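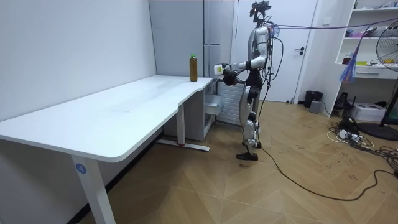

Tuesday, desk 4, reach planner

Florner build from last night, bottle with the green cap, nothing else on the desktop. Divina wanted me to confirm that the new approach planner fixes the hover problem. I don't think it does. I think it moves the hover problem somewhere harder to see.

Recap for Loretta, who was out last week. With the old planner the hand would get near the bottle, stop, correct, stop again, and sometimes give up with a timeout. We blamed perception, then the arm controller, then perception again. The new one (Divina's branch, "begum" in the repo) plans the final stretch as one smooth path and only lets the pose estimate change it if the change is bigger than a threshold. The arm looks a lot calmer. Calm is easy to get if you stop listening to the sensor.

What I ran

18 approaches, same start pose, bottle put back by hand near the corner each time. I did not tape the spot, so the placement is sloppy. I think that's fair, because a planner that needs tape is no use to us. Drawer under the desk end left open all session. The collision model has it as closed. I only noticed that when I pulled up the planner's view at lunch, so every path was checked against a cabinet that doesn't match the real one. No contact logged, but the legs stand right by it and I don't like it.

What the log says

Planner reports success on all of them. I don't trust that flag. "Success" in begum means the path finished, with no check on whether the gripper ended up where the bottle is. I went through the pose log by hand, and in several runs the bottle estimate shifted during the last part of the reach while the target stayed frozen. The threshold swallowed it. The old planner would have stopped and dithered, which is ugly but at least tells you something is off.

Estimate jitter is worse when the hand comes in front of the bottle. My guess is that we segment part of the white gripper end as desk, or desk as gripper, since both are white. It's a guess. The clear plastic can't be helping either, though the liquid gives the segmenter something to hold on to. Needs a run with an empty bottle before anybody writes it up as a cause.

Latency: we log at 500 Hz on the joint side, and the pose messages come in whenever they feel like it. At sample 2884 of the ninth run there is a gap where no pose arrived at all and the planner carried on with the last one. No warning, nothing in the console. I'd call that a bug whatever we decide about the threshold. Divina says the stale check is in the Zavstead wrapper. I looked. It's there, and it's commented out, with a note from November saying "temporary."

About the demo numbers

The Flondia slide says the new planner cuts approach time by 46 percent. I can get that number too, if I compare against old runs that include the timeouts. Leave the timeouts out and most of the gain goes away. I'm not saying anybody cooked it. I'm saying please don't show it until both planners have been run on the same afternoon with the same bottle. The old runs were also done before the head sensor was recalibrated, so they aren't really comparable to begin with.

Divina's reply, so her side is in here: the threshold is a parameter, it was always meant to be tuned, and the smooth path is worth having by itself. Agreed on the last part. I would keep the path generator and throw out the freeze. Let the estimate in all the way, filtered, and stop if it jumps.

To do

Turn the stale pose check back on and make it loud. Mine.

Rename the success flag to path_done. Divina has agreed to this, with some grumbling.

Fix the drawer in the collision model, or add a line to the startup list to shut it. Prefer the model, people skip the list.

Back-to-back old and new, alternating runs, logs kept from both. Need Loretta for the second pair of hands, one on the stop button and one resetting the bottle.

Empty bottle run after that.

Threshold sweep can wait. No point tuning a number I want to delete.

16:40. Restarted with the stale check on, no motion, just watching the console. Three warnings in the first minute with the arm parked. So the pose dropouts have nothing to do with the hand getting in the way, or at least these ones don't. Left it logging.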